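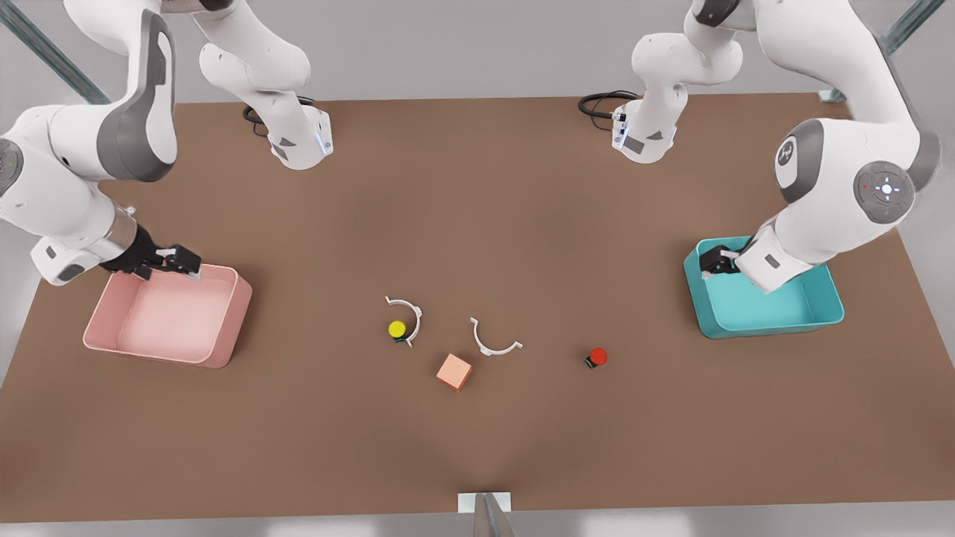

benchrat: Did anyone get to the Stendgate open day, and was the two-arm sorting demo worth the drive?

tollhouse_mo: Worth it if you care about simulation. They ran it all in the simulator on a big screen, two white arms over a brown table with a pink bin and a teal bin. The hardware hall was closed to visitors. I drove 80 miles and stayed 2 hours.

benchrat: Thanks. I was hoping for real arms. The flyer said "live demonstration."

tollhouse_mo: It was live, it just wasn't physical. They took requests on which part should go in which bin. Ok-hee Kang from Nornau did the talking and she answered everything people asked.

gearlash: I was there too and I'd call it thin. Anybody can tidy up small parts in a simulator. Vendska had metal moving at their day in November and you could stand right next to it.

tollhouse_mo: Vendska also ran one part over and over. Different shapes are the harder job. A ball, a cube and those white C-shaped pieces don't all want the same grip. I spent most of my time on the close view from over the teal bin, between the gripper fingers.
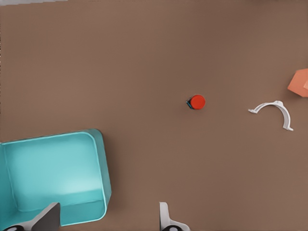 quillfeather: Ok-hee Kang told our group the arcs fail more than anything else, because the fingers can close on the curve and the part rolls. She said they had run 105 attempts on those alone. I asked how many went in the bin and she said she'd rather post the full table than quote one number.

gearlash: Then post it. Until I see a table it's a nice video.

benchrat: Is there a date for it?

quillfeather: No date given. She said it goes up on the Kavanagh page with the slides.

gearlash: OK, I'll read it when it's up. Still think they should open the hall next time - even one arm doing one pick.

tollhouse_mo: Agree with you on that one. I put it on the feedback card.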